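Re: [plillow-sort] Sorting table, what goes in which tub
30 October 2021
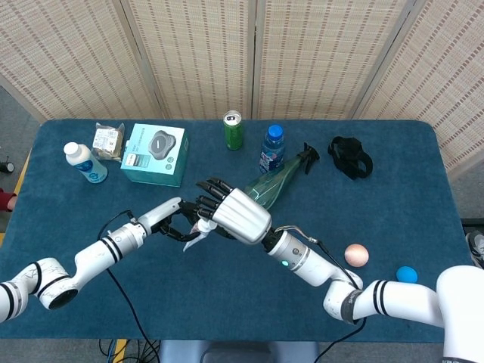

Mixed items on the blue cloth, woven screen behind.

On 30 October 2021 is the cutoff for list changes, so replies to the earlier message are inline.

> The Rullia sheet has one line for "bottles". Does that cover
> spray bottles? Also, do drink cans go with the bottles or
> with the boxed goods?

Spray bottles get their own line. The green one with the black trigger head is the usual case: log it as "sprayer", laid flat. The white bottle with the blue-and-white label and the clear water bottle with the blue cap both stay under "bottles". Cans go on line 9 – the green can included.

> And the balls?

Small balls are logged by colour. Use "blue" and "peach" – "pink" is already taken on the Frimpong sheet.

> Is the cloth still needed?

Yes. Round items roll on the bare top. The teal cloth stays on and the folding screen stays behind the table until the end of November.

Still open:

Soft black items. The Ruvley tub is marked "gloves", the sheet says "straps". Enter them as "fabric, black" for now.

Snack packets. Sheet 2 has no line for them. I have added one at row 178, after small cartons.

Corrections to the list, please, with the row number in the subject line.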